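Is the Wastton season pass worth it?

I've been playing Zasevia since the beta, and every few months the store finds a new way to sell me time. February's version is the Wastton pass: 36 dollars, three months, and a promise of "accelerated gear progression." I bought it. I wanted to see what accelerated means to these people.

What it means is a bonus to upgrade stones, and only from daily quests in Ondport. I tracked my runs in a notebook. Without the pass I pulled 222 stones in two weeks. With it, 318. That sounds fine until you price the last tier of armor, where one failed attempt eats a whole evening's haul.
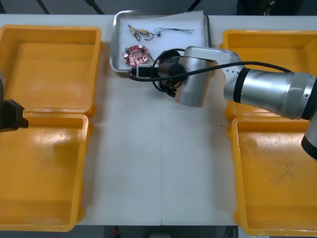
Does the pass raise your upgrade success rate?
The store page never says so, and my failures came just as often with it as without. All you get is more stones to lose.

The forum crowd keeps telling me it pays for itself if you sell the extras. Maybe. Stone prices on my server dropped the week the pass launched — funny how that works — and the auction fee takes another 10 percent.

The cosmetic mount is nice, I'll give them that. It clips through every doorway in the Yazdani ruins, but it's nice.

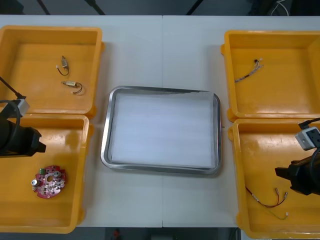
What I'm doing instead

Dailies, the free track, and bed before midnight. My gear score is lower than my guild's average and they still bring me along to raids. I'll look again if they add a guaranteed upgrade, but I'm not saving up for it.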